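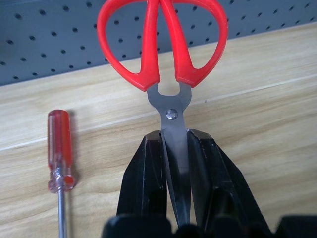

4.2 가시적 보관과 반납률: 선행 주장에 대한 재검토

공용 작업실에서 도구를 벽에 드러내어 걸어 두면 제자리로 돌아오는 비율이 높아진다는 주장은 정리정돈 관련 문헌에서 거의 상식처럼 통용된다. 이 절에서는 그 근거로 가장 자주 인용되는 Kopecký의 Dutberg 조사를 다시 읽고, 본 연구가 Hundum에서 얻은 기록과 견주어 본다. 미리 밝히자면 우리는 이 주장이 틀렸다고 단정할 만한 자료를 갖고 있지 않다. 다만 지금까지 제시된 자료로 그 주장이 입증되었다고 보는 데에는 동의하기 어렵다.

Kopecký의 조사는 서랍식 보관을 쓰던 작업실이 벽면 보관으로 바꾼 뒤 미반납 건수가 줄었다는 관찰에서 출발한다. 문제는 전환 시점이다. Dutberg의 작업실은 보관 방식을 바꾼 7월에 이용 등록 절차도 함께 바꾸었다. 그전까지는 출입 명부에 이름만 적으면 되었으나 이후에는 이용자마다 담당 시간대를 배정받았다. 누가 언제 있었는지가 기록되는 환경에서 미반납이 줄어드는 것은 벽면 보관이 없어도 충분히 예상되는 결과이다. 원 논문은 이 변화를 각주에서 한 차례 언급할 뿐 분석에는 반영하지 않았다. 여름철 이용자 구성이 학기 중과 달랐을 가능성도 검토되지 않았다.

측정 방식에도 의문이 남는다. 원 조사에서 ‘반납’은 하루 마감 시점에 도구가 지정된 자리에 있는지로 판정되었다. 그런데 벽면 보관에서는 빈자리가 한눈에 들어오므로 마감 담당자가 그 자리에서 도구를 찾아 걸어 놓기 쉽다. 서랍에서는 열어 보기 전까지 빠진 것을 알 수 없다. 그렇다면 조사가 포착한 것은 이용자의 행동 변화가 아니라 마감 담당자의 행동 변화일 수 있다. 두 경우 모두 작업실 운영에는 도움이 되겠지만, ‘보이면 돌려놓는다’는 이론적 설명은 앞의 경우에만 성립한다. 후속 연구들은 이 구분을 거의 다루지 않은 채 결과 수치만 옮겨 적었다.

Angelovski는 Grekau의 작업실 자료를 들어 이러한 비판에 답한 바 있다. 그는 마감 점검을 없앤 기간에도 벽면 보관 쪽의 반납률이 높게 유지되었다고 보고하였다. 그러나 해당 기간은 13일에 불과했고, 그동안 이용자는 점검이 중단되었다는 안내를 받지 못했다. 점검이 계속된다고 믿는 이용자에게서 얻은 결과를 점검 없는 조건의 결과로 읽는 것은 무리이다. 또한 두 작업실의 도구 목록은 서로 달랐는데, 논문은 이를 ‘유사한 범용 수공구’라고만 기술하였다. 가위와 줄자처럼 자주 집어 드는 물건과 한 달에 한 번 쓰는 물건을 같은 항목으로 묶어도 되는지 독자로서는 판단할 길이 없다.
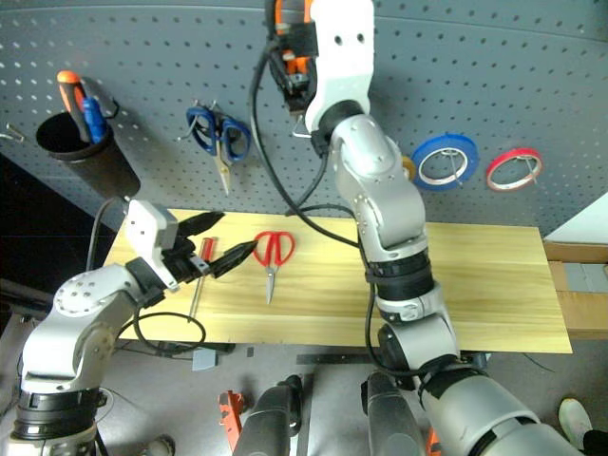 벽면 보관이라는 범주 자체도 생각만큼 단일하지 않다. 선행 연구는 대개 서랍과 벽을 대립시키지만, 하나의 벽 안에서도 물건을 받아 두는 방식은 제각각이다. 어떤 자리는 한 물건의 부재를 곧바로 드러내고, 어떤 자리는 그렇지 않다. 타공판을 쓴 그림 4의 보관 벽에서 가위는 걸이에 날을 아래로 하여 걸려 있으나, 드라이버 두 자루는 검은 원통형 컵 하나에 함께 꽂혀 있다. 걸이에서 가위를 내리면 그 자리가 비지만, 컵에서 드라이버 한 자루를 빼도 컵은 여전히 차 있는 것처럼 보인다. 가시성이 반납을 유도한다는 설명이 옳다면 두 방식의 반납률은 달라야 한다. 우리가 확인한 범위에서 선행 연구는 이 둘을 모두 ‘노출형’으로 분류하였고, 따라서 이 예측을 시험할 수 없었다.

본 연구는 Hundum의 공용 작업실에서 기록한 대여 467건을 이 기준에 따라 다시 분류하였다. 보관 자리는 물건 하나에 자리 하나가 대응하는 단독형과 여러 물건이 한 용기를 나누어 쓰는 공유형으로 나누었다. 당일 반납되지 않은 것은 40건이었으며, 이 가운데 21건이 공유형 자리의 물건이었다. 언뜻 미반납이 두 유형에 고르게 나뉜 것처럼 보이지만, 이 수치만으로는 어느 쪽 주장도 지지할 수 없다. 대여 기록의 일부에는 보관 유형을 사후에 추정해 넣은 항목이 있어 유형별 전체 대여 건수를 확정하지 못했기 때문이다. 분모가 불확실한 상태에서 비율을 제시하는 것은 우리가 앞에서 비판한 관행을 되풀이하는 일이 된다.

면담 자료 역시 조심스럽게 읽어야 한다. 이용자들은 벽에 걸린 도구를 ‘돌려놓기 쉽다’고 평가했는데, 이 응답이 실제 반납 행동과 일치하는지는 확인하지 못했다. 벽면 보관이 좋은 방식이라는 인식은 작업실 안내문에도 적혀 있었다. 응답자가 자신의 경험을 말한 것인지, 안내문의 문구를 되풀이한 것인지 구별하기 어렵다. 몇몇 응답자는 쓰던 도구를 작업대에 두고 다음 사람에게 직접 건네는 편이 낫다고 하였다. 이런 경우는 본 연구의 판정 기준에서 미반납으로 처리되었으나 작업실의 기능이라는 면에서 손실이라고 보기는 어렵다.

보관 설비를 공급하는 Sýkora의 제품 안내서도 이 분야 논문에 종종 인용되므로 짧게 언급한다. 안내서는 벽면 보관을 도입한 뒤 도구를 찾는 시간이 줄었다고 적고 있으나, 측정 대상과 기간, 비교 조건을 밝히지 않았다. 판매를 목적으로 한 문서에 그러한 내용을 기대할 수는 없을 것이다. 오히려 이를 실증 결과처럼 인용한 논문 쪽에 책임이 있다고 본다. 찾는 시간과 반납률은 서로 다른 변수이며, 전자가 줄었다고 후자가 개선되었다고 추론할 근거는 없다.

이상의 검토에서 남는 질문은 두 가지이다. 하나는 마감 점검의 효과를 보관 방식의 효과에서 분리할 수 있는가 하는 것이다. 이를 위해서는 점검 담당자가 도구를 옮기지 못하게 하고 위치만 기록하게 하는 설계가 필요하다. 다른 하나는 단독형과 공유형의 차이를 같은 도구로 비교할 수 있는가 하는 것이다. 드라이버를 일정 기간은 걸이에, 일정 기간은 컵에 두고 기록하면 도구 종류에 따른 차이를 상당 부분 통제할 수 있다. Hundum에서는 운영상의 이유로 두 설계 모두 시행하지 못했다. 4.3절에서는 같은 기록을 이용자의 숙련도에 따라 나누어 살펴보되, 여기에서 지적한 분모의 문제가 그대로 적용됨을 전제로 한다.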